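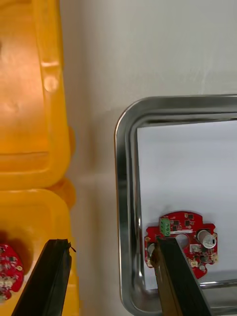
Sunil Roy在意见征集中写道，他在配料台干了多年，最想知道的只有一件事：机械臂把电路板、线束都拿走以后，他每天上班还做什么。类似的提问在各班组都有，现由弗卢萨诺（Flusano）装配部与人力资源部合并答复如下。

配料工序自动化常见问题

适用范围：装配部配料、预装、终检三个班组的全体员工，含劳务派遣人员。

一、配料工序具体哪些部分交给机械臂？

将零件从黄色料盒取出并放入不锈钢托盘的动作，逐步由机械臂承担。料盒补料、托盘换纸、来料外观检查以及托盘放行，仍由员工负责。托盘放行须有员工签字，系统不得代签。

二、会不会因此裁减人员？

本项目不设裁员指标。配料班组现有16人，全部保留劳动合同，工龄连续计算。岗位名称由“配料员”调整为“配料与设备看护员”的，须经本人书面确认，未确认者维持原岗位名称及原工资等级。

三、工资和计件奖金如何计算？

原计件奖金以人工配盘数量为依据，不再适用于机械臂工位。过渡期内，按本人此前十二个月的平均奖金发放；过渡期结束后的办法，由公司与工会另行协商，协商结果公布前不作下调。

四、需要参加哪些培训？是否占用休息时间？

培训分为基础操作与异常处理2个模块，均安排在工作时间内，按正常出勤计薪。基础操作模块由Triin Baranauskienė讲授，异常处理模块由Jailson Portela讲授。未通过考核者可以补考，补考次数不限，考核成绩不计入年度评定。

五、机械臂工位如何摆放物料？

托盘居中，料盒分列两侧，同一料盒内只放同一类零件。红色圆形电路板、带导线的小型元件、灰色编织线束各用各的料盒，不得混放。补料前须先按下暂停键，待两侧机械臂停稳、状态灯转为白色后，方可将手伸入工作区。
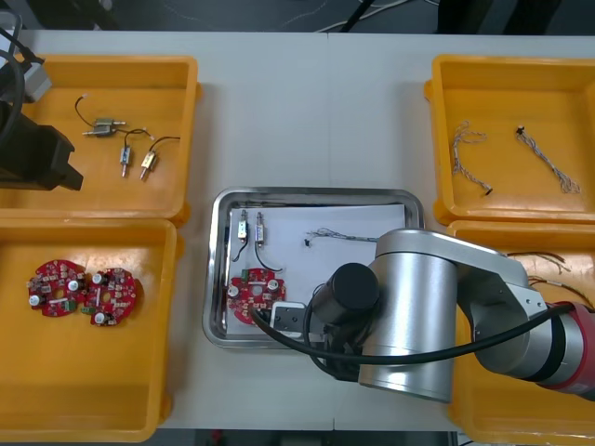
图2　双臂配料工位：托盘居中，黄色料盒分列两侧

六、机械臂取错或放偏时，责任由谁承担？

零件取错、放偏或掉落的，记为设备异常，不计入个人差错。看护员的职责是按规程暂停、登记并复位。已经签字放行的托盘，仍按现行质量责任制度处理。如认为放行节拍过快、来不及检查，员工有权暂停工位，任何管理人员不得以产量为由要求提前恢复。

七、工作强度会有什么变化？

重复取放的动作减少，站立巡视和目视检查的时间增加。试运行期间，有员工反映长时间盯看托盘容易疲劳，公司已将看护岗位的连续作业时间上限定为59分钟，到时必须轮换。轮换表由班长编制，张贴于工位旁。

八、工位相机拍到的画面作何用途？

相机仅对准工作台面，画面用于设备调试和异常追溯，不用于考勤，也不用于绩效考核。员工可向装配部申请查阅涉及本人的画面，装配部应在2个工作日内答复。

九、不愿转到机械臂工位的员工怎么办？

可申请转入预装或终检班组，工资等级不变。申请表向Tharindu Seneviratne领取，由装配部统一安排。因身体原因不宜长时间目视作业的，凭医疗证明优先安排。

十、后续还有哪些工序列入计划？

线束预装工序（内部代号Pladura）正在评估，尚未作出决定。评估报告将于明年4月提交工会征求意见，在此之前，该工序的人员编制和班次维持不变。

十一、对上述答复有异议，向谁反映？

可书面提交装配部Craig Tennant，也可投入车间东门意见箱，匿名意见同样受理。涉及工资和合同的问题，请直接联系人力资源部。

本页更新日期：2024年12月12日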